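スポーツ産業論 第5回 配布資料
選手契約の更新と移籍金

1. 残り期間と交渉力

プロサッカー選手の契約は年数を定めて結ばれる。満了すると選手は移籍金なしで他クラブへ移れるため、残り期間が短いほどクラブの立場は弱くなる。多くのリーグでは、残り6か月を切ると他クラブとの事前交渉が認められる。更新交渉が前年の10月ごろから報じられるのはこのためである。

2. 数値例

クラブEvanauが、移籍金100で獲得した選手と5年契約を結んだとする。会計上は毎年20ずつ償却し、3年終了時の簿価は40となる。この時点で売却額が40を上回れば売却益が出る。満了まで保有した場合の簿価は0で、移籍金収入もない。

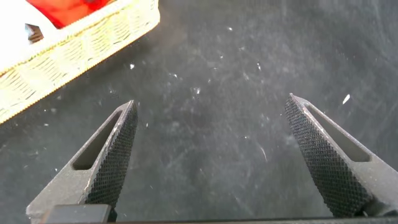
図1 細かな擦り傷のある暗い灰色の面と、編みかごの一部

3. 報酬の構成

基本給のほか、出場給、得点給、契約時の一時金がある。Undgateの事例(教科書第6章)では、基本給の差は約17%まで縮まったが、代理人手数料の負担をめぐって合意が遅れた。総額だけを比べると、この種の対立を見落としやすい。

4. 契約解除条項

一定額の支払いで移籍を認める条項。金額が低いとクラブは選手を引き留めにくく、高すぎると選手側が署名を渋る。Stukellの契約書(別紙)では、適用期間が夏の移籍期間に限られている。

課題
数値例の選手が3年終了時に契約を2年延長した場合、以後の年間償却額を求めること。延長に伴う一時金はないものとする。提出は次回の講義開始時。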